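Comparing Two Grippers on a Two-Arm Lift in Simulation

Before you bolt new fingers onto a real arm, try them in a simulator first. It costs you an evening and you learn a ton! This walkthrough uses the cardboard lift, my favorite test, where two arms have to hold one flat box between them.

I compared the Pirkska fingers with the wider Hellden set. Everything except the gripper stays the same between runs, so save your scene before you start swapping parts.

Step 1. Place the arms on opposite sides of the table and check that both can reach the middle. Mine sit on different mounts, so I set each base height separately.

Step 2. Load the cardboard and set its friction low. Slippery cardboard shows up a weak grip fast.

Step 3. Close both grippers, wait 16 frames, then lift. Skip the wait and the panel may twist on the way up (ask me how I know). 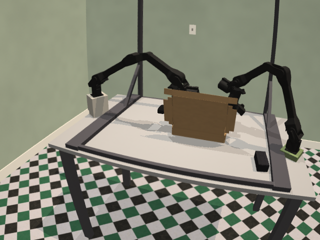 Both arms holding the cardboard upright over the center of the table.

Step 4. Pause during the hold and orbit the camera. From this side the panel hides most of the left gripper, and you want a good look at both sets of finger contacts before you trust a run.

Step 5. Run 100 lifts per gripper with small random shifts in the starting position. Log every drop, and log the slips too, even when the arms recover.

My Hellden set dropped the panel 29 times with the default grip force. Panya Ongart suggested raising the force a little at a time and rerunning the whole batch after each change, and I love how clearly the pattern shows up in the plots when you do it that way!

If your physics gets jittery, halve the time step before touching anything else. Next up is the same lift with a heavier panel, with Mervin Lachance's controller settings on both arms.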